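Print this story
E-mail this story

The retention report came out at 6:40 every morning, and Lavanya Devadiga read it before she took off her coat. Monetow was a small network by then. It had been a large one for two years, and the report still used the old column widths, which left a lot of white space beside the numbers.

Her job was dormant accounts. An account went dormant after 40 days without a login, and the system then sent three messages, each shorter than the last. The third had no text in it, only the button.

On a Monetow profile in March she found a login that should not have been there. The account had been dormant for 274 days. It had opened one page, a list of mutual friends, and closed again after 3 seconds.
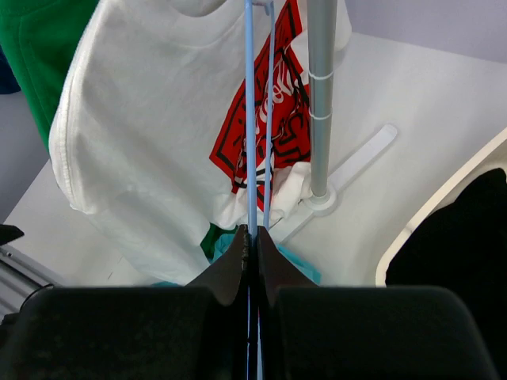 Amos Ruiz-Ortega thought it was a crawler. Crawlers did that, he said, they came in on stale tokens and took the friend lists, and she should expire the token and close the ticket.

She checked the token. It had been issued that morning, after a correct password. She left the ticket open and wrote "under review" in the status field.

The login came again the next night, at the same page. There was one mutual friend on the list now. The other had deleted his account under the Ackroyd terms — the ones everybody had clicked through when the company was sold.
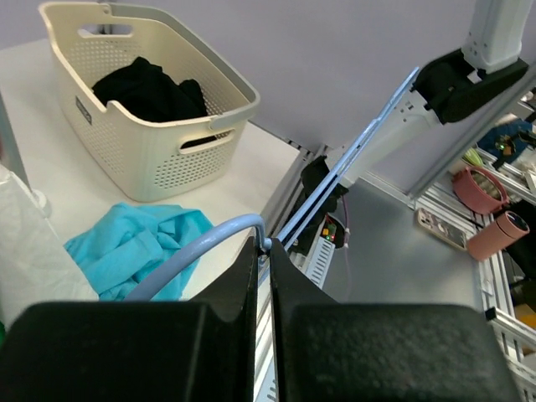

She pulled the message queue. The system had counted the login as a return and scheduled a welcome, with confetti, for noon. She set the send flag to zero. It took two approvals to do that, and she had only her own, so she used the test account for the second.

At noon no welcome went out. At 12:04 the account posted for the first time in its history. The post said: is this still on.

It had no viewers. She hovered over the reply box for a while, logged in as staff, then logged out and looked for her own password.
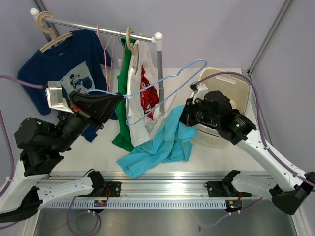 SKUSETETTI, April — The migration to Irkico finished overnight with no errors. Lavanya read the report in the new office, where the columns fit.

Dormant accounts had been left behind on the old servers. Two had been carried over by hand, and Amos asked her who had signed for them.

"Test account," she said, and hung up her coat.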